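FOR IMMEDIATE RELEASE

Gindville Residences Opens Its Laundry-in-the-Bedroom Apartments for Viewing This May

GINDVILLE – Anyone who has carried a week of washing down three flights of stairs, only to find somebody else's towels sitting in the machine, will understand why the team at Gindville Residences is so pleased with what it has to share this spring. Beginning in May, neighbors and prospective renters are warmly invited to come and see the newly finished apartments on Brovix Street, where the washing is done a few steps from where the clothes are kept.

The building has 134 apartments, and every one of them now has its own stacked washer and dryer. The old basement laundry, which many longtime residents will remember with mixed feelings, has closed and will become bicycle storage.

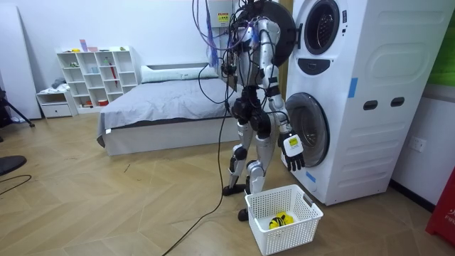 Renovation lead Maximiliano Mansilla spent the better part of a year working out where the machines ought to go. The kitchens were too narrow, the hallways were needed for coats and strollers, and the bathrooms, lovely as they are, had no spare wall. The bedroom won in the end. With the tall white stack standing directly on the herringbone wood floor, there is still room to set a laundry basket down in front of the lower door and get on with the sorting.

"My mother did her folding on the bed all her life, and I expect most people still do," said Mansilla. "Once we admitted that to ourselves, the floor plan pretty much drew itself, and we stopped arguing about the hallway."

Residents who tried the first finished apartments have been generous with their comments, and the Residences team would like to thank them for every note slipped under the office door. Several asked for a simple guide to getting the best from a front-loading machine, so resident services manager Noreen Mac Giolla sat down and wrote one, with plenty of help from her sister and a large pot of coffee. 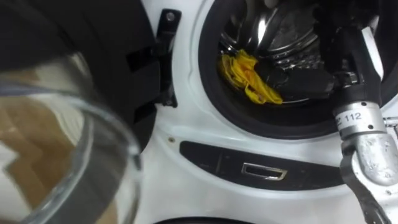

Small loads get a whole page to themselves in the guide, as they were the subject of so many questions. Mac Giolla's advice is to check care labels before anything goes in, and to think twice about color. A bright yellow piece and something black in the same drum, for instance, is a pairing she would wash cold the first few times, until you are sure the dark one keeps its dye to itself. She also asks everyone to wipe the black rubber gasket with a dry cloth after the last load of the day and to leave the door ajar overnight, so the drum can air.

The guide is free and will be handed out at the viewings, along with a fold-out chart of care symbols drawn by Iara Henríquez, who lives on the second floor.

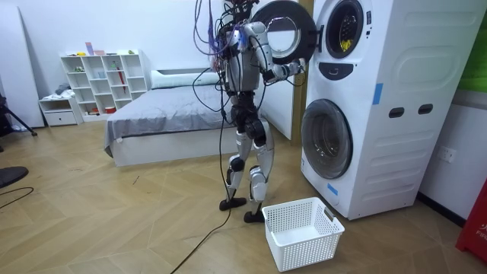 Page 2

Viewings start at 10 a.m. and go on until 4 p.m., and there is no need to make an appointment. Visitors will be shown 2 furnished apartments, one facing the courtyard and one facing the street, and are welcome to open the closets, try the chairs and ask as many questions as they like. Children are very welcome too.

Javiera Pereyra, who manages the building, will be on hand throughout and is looking forward to meeting people she has so far only spoken to on the phone. "We have had the loveliest calls," said Pereyra. "One lady wanted to know whether her winter blankets would fit, and I told her to bring one along and we would find out together. I meant it, so please do bring a blanket."

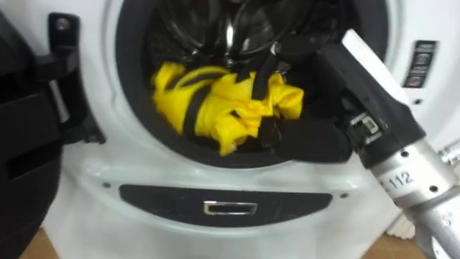
She would also like visitors to know that the leasing office will be open for the whole of the viewing period, with application forms, floor plans and something cold to drink. Current residents who would like to move to a different apartment within the building can put their names down at the same desk, and will be contacted before any listing goes public.

Street parking is limited, so please come on foot or by bus if you can.

About Gindville Residences
Gindville Residences is a rental community of one- and two-bedroom apartments at 637 Brovix Street. The leasing office is on the ground floor, to the left of the mailboxes.

Press contact: Raffaele Fontana, Gindville Residences, 637 Brovix Street. Floor plans and interviews are available on request.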